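Notebook – cloakroom and lost property sort, Jemside workshop
May 22, 2024

Started late, kettle first. Coralie had already dragged the crates out of the back cupboard and lined them up under the window, so I had no excuse for doing anything else.

The plan for this week was to get the soft things out of the unclaimed pile and into some sort of order before the Narkitlow lot come to collect for their sale. They want textiles separate from everything else, folded flat, nothing with a broken zip, and they'd like a slip in each bag saying what's in it. Fair enough. What we've got at the moment is ten crates of mixed everything and a ledger that stops making sense somewhere in the spring (my handwriting, I'm afraid, not Coralie's).

The ledger says 188 items. I don't believe it. There are two pages where the same entry has been written in twice, once in pencil and once in biro, and I know for certain that the green holdall went back to its owner because I was the one who handed it over. I've put a query next to all of those and will go through them with Baltasar when he's in.

Washing first. We did a test load using the Clenix powder, half a scoop, 30 degrees, the short programme. Fleeces came out well. The one wool scarf did NOT come out well and I have written WOOL – HAND ONLY on the lid of the machine in marker, which I should have done in the first place. Sorry, scarf. Everything that had a smell to it no longer has a smell to it, apart from a gym towel that I've given up on and put in rags.

Note on fleecy things generally: they hold on to fluff like nothing else. If you put them in with dark cottons you'll be there all afternoon with the lint roller, and we've only got the one roller and it's nearly down to the card. Pale things and fleecy things together, dark things on their own, anything waterproof not at all – wipe those with a damp cloth and hang them up.

Folding is where I got stuck. Shirts and jumpers I can do with my eyes shut, but the thin floppy things and the fluffy things behave so differently that the same fold doesn't work for both. A thin one slides about and wants to open up again the second you let go. A fluffy one stays where you put it but ends up twice the height, so the pile leans and then the whole lot goes over. I tried halves and thirds and then rolling. Rolling is quicker and they sit nicely in a crate, but Narkitlow said flat, so flat it is.

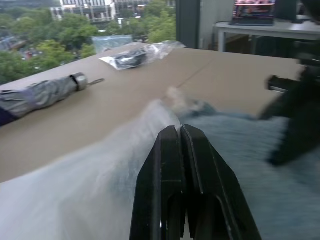 What does help is having a big plain surface to work on. The tan board is much better than the old bench for this, as you can spread a thing right out and see the state of it before deciding where it goes. It's not slippery either. I wouldn't want to put anything heavy on it, but for cloth and small bits it's grand, and you can slide a finished fold along to the far end without picking it up and losing the corners.

Umbrellas need their own heading, really. Every lost property cupboard in the country must be half umbrellas. The compact ones are the worst for storage as they come in all finishes, and the shiny silvery-grey sort shows every crease. I've been checking them one at a time: open, look for bent ribs, close, wrap the canopy round properly, do up the strap. The loops on the end are handy if you've got hooks, and we haven't got hooks. I've asked for hooks. Coralie thinks there's a rail from the old Prieto shelving behind the paint tins, and if there is I'll cut it down and screw it to the back of the door.

Lunch. Cheese and pickle. Found a biscuit tin with actual biscuits in it, which never happens.

Afternoon was mostly labels. I'd like to do away with the sticky ones, they leave a mark on anything with a nap and they fall off anything waterproof, so they're bad at both jobs. Tie-on tags are slower to do but they stay on. We had 29 left in the drawer when I started and I've ordered a box more. Each tag gets the crate number, the kind of thing and the rough colour, and please can we all agree on colours? "Bluish" is on there several times in the old ledger and it covers everything from nearly grey to nearly navy. My suggestion is light blue, mid blue, navy, and if it's a blue-grey then write blue-grey. Coralie says I'm being fussy. I am being fussy.

Things I've changed my mind about today:
– gloves go in pairs pegged together, not loose in a bag
– hats can share a crate with scarves after all
– single socks straight to rags, no more sentimental keeping of single socks

Page 652 of the big ledger is the last full one, by the way, so the new book starts clean from here and I've stuck an index inside the front cover. Use it! If you take something out of a crate write it down before you walk off with it.

Still to do: the coats (not looked at, they're on the rail by the door), the two bags of unpaired gloves, check the pockets of everything again as I found a bus pass in a cardigan that had supposedly been checked, ask Baltasar about the green holdall entry, more Clenix, hooks, lint roller refills, and find out if Narkitlow will take umbrellas at all or if we're keeping the lot.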